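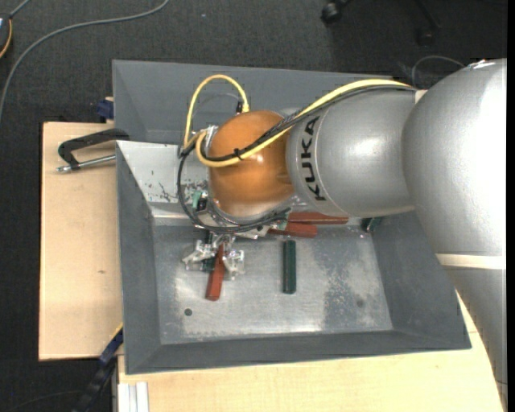

Why do we sort things before we put them away?

Sorting first saves us from handling the same object over and over, and it lets us see what we have before we decide where it ought to live.

Chapter 9
A Place for Small Things

Think for a moment of the last time you tidied up a box of toy blocks (or buttons, or screws, or whatever collects at your house!). You probably began by making little piles, maybe by color, maybe by size, and you may not have given it a thought. In this chapter we'll slow down and look at those piles. We'll start with just 2 colors in one bin, and by the end we'll be ready to visit the Dollell storeroom, with its 3,000 parts.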